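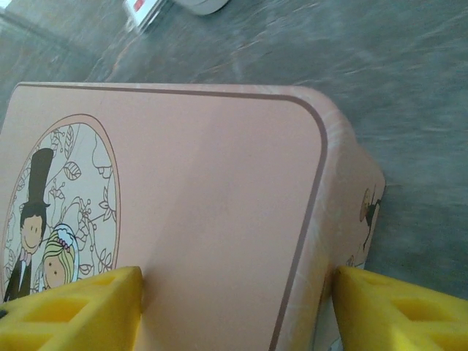 Brian Nyanda wrote to me last week that a talk about family letters should not begin with the letters, it should begin with the person who decided to keep them. I think he is right, so I changed my opening.

**Opening (slow, do not read from the paper)**

- Say good morning, thank Halima Urio for the invitation to Vanelport.
- My grandmother kept 701 letters. She threw away others. We do not know which, and we do not know why.
- Pause. Ask: who in this room has letters at home that they did not write and did not receive? Wait for the hands.

**Part 1. Reading order**

Most people start to read on the first evening, from the top of the pile. I did the same, and I lost the order in which she had put them. It was not by date. I believe now it was by sender, and inside each sender by how much she liked the letter, but I can only guess.

So my first advice: before you read, write down the order. A pencil number on a slip of paper is enough. Never on the letter itself.

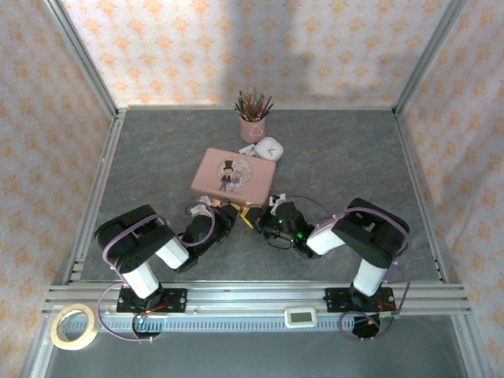
The second advice is to separate reading from copying. When I tried to do both, I made mistakes in the names of villages. Zirness became Zirnes in 46 of my copies, and I had to correct every one by hand.

**Part 2. Two letters from Anghel**

- Read the short one first (the goat, the broken fence). People usually laugh here, give them time.
- Then the December letter. Do not explain it before reading.
- Say the translation is by Marisol Zepeda. Her word "homesick" is softer than the original.

**Part 3. Who may read them**

This part is difficult for me to say in English, so keep the sentences short. The writers are dead. Their children are not. I asked two families for permission, and one said no. Those letters are not in the talk.

If there is a question about publishing, answer that I have not decided.

**If time is left**

Horácio's story about the postman. Skip it if the clock shows more than forty minutes.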